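Weekend Manager wanted, Clisorby Toy Library and Community Kitchen

Foltix, the small nonprofit that keeps the Clisorby Toy Library going, is looking for a weekend manager. The job is 21 hours a week and pays a wage you could describe as character-building. It comes with a parking space, a key to the supply closet, and more jigsaw puzzles than a sane person would want to be responsible for.

We lend toys the way other places lend books, except that books rarely come home with oatmeal in the wheels. Families pay a small yearly fee, borrow for two weeks, and return most of what they took. We have 1,345 items in the catalog and a waiting list for anything with a siren.

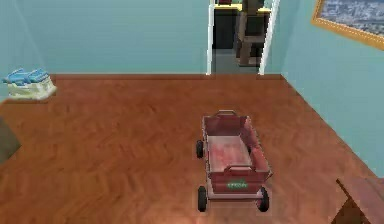
What you'd be doing

Opening up, closing up, and everything that goes wrong in between. You'll check items in and out, sort out late returns, and decide whether a puzzle with one piece missing is still a puzzle. (Our policy says no. Our budget says yes.) You'll also run the story hour, which lasts 40 minutes on a good day, and answer the phone, which is mostly people asking if we are the hardware store. We are not. They moved to Requena Street years ago and left us their number.

The catalog lives on a laptop that needs patience. If you have opinions about spreadsheets, we would love to hear them, once.

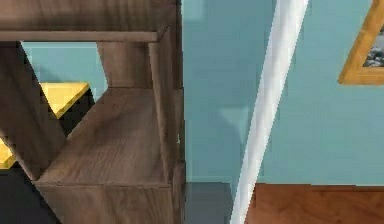 Who we're after

You've worked with the public and still like some of it. You can lift a box of train track and tell a tired parent about a late fee without starting a feud. First aid training is required, and we'll pay for it if yours has run out. A background check is also required. A degree is fine, but we won't hold it against you or do anything else with it.

Some Spanish would help a great deal. So would a working knowledge of glue.

The kitchen is part of the job too. We host a family cooking class twice a month, and you'd be in charge of bookings, groceries, and the argument over who gets to stir. 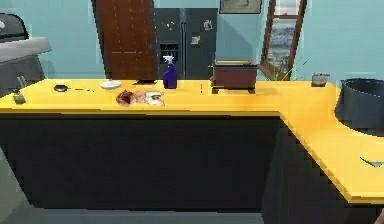

The kitchen counter, with frying pan.

There's a $400 yearly training allowance, paid vacation, and free borrowing for your household. Late fees apply to staff. We checked.

How to apply

Send a resume and one page telling us about a toy you were not allowed to have. Please skip the standard cover letter. Applications close on 29th November, and we'll reply to everyone, even if it takes us a while.

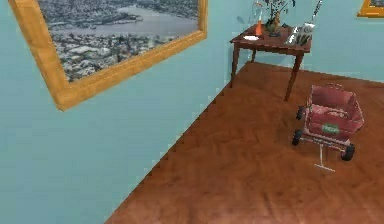
R. Kutilov
Director, Clisorby Toy Library

Interviews are held at the library and last an hour, including a short turn at the front desk during opening hours. We'll cover your bus fare. The post runs through June to begin with, and we expect to renew it if the grant comes in. If you need anything changed so you can apply or interview comfortably, call the front desk and tell whoever picks up that you don't want the hardware store.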